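Dullusholm Packing Cell – Progress Report to Prinumeck
Prepared by Jae-hoon Wi
27/07/2018

Item 3. Grip fault and suspension of trials

Trials on soft packages were suspended in March after the gripper failed to release on command. The arm carried on to its next position with the package still held, and the operator used the stop button. There was no injury. Of 898 cycles logged to that point, 40 ended in a late release or none.

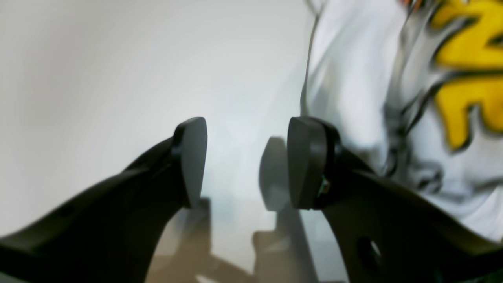 The fault was traced to the close command, which was being sent a second time whenever the force reading dropped below its set level. Thin plastic gives way under load, so the reading dropped often. Ekwueme supplied a revised controller file at no charge to the grant, and the closing force has been reduced to 70 per cent of its former setting.

Work has resumed at low speed – one operator at the stop button, one at the log. A further 195 cycles have been completed with two late releases, both under review.

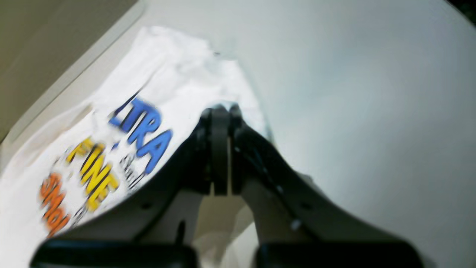 Pei-shan Siu has advised that she does not regard the matter as closed. In her view the revised file deals with the repeated command but leaves the arm free to move before release is confirmed, and she has asked that full speed not be restored until that check is in place. We accept this. The check will be written by Famer and charged to the contingency line.

Item 4. Expenditure

No variation to the approved total is sought.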